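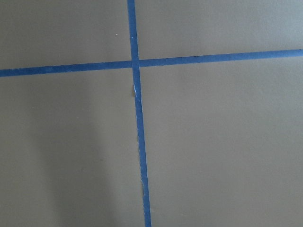 1/5/21

Two evenings on the arm and I still don't trust it. The Kutby people swear you can calibrate with a tape cross and a wrist camera, so I put down blue painter's tape and let it look. Well, my cross is crooked and the strip going up and down is already torn on one side, just under where they meet. How good can a zero point be when it's masking supplies?

The Tesow board gave me 2751 for the base joint, then a different number after I switched it off and on. The guide says to average 20 readings. Averaging a wrong number gets you a wrong number, as far as I can see.

I told myself in December I'd have it sorting screws by now. Ha. The Plidine forum says the belt is slipping — they say that about everything.

Tomorrow: new tape, a real ruler, tighten the shoulder. If it drifts again I'm scribing the lines into the board with a knife.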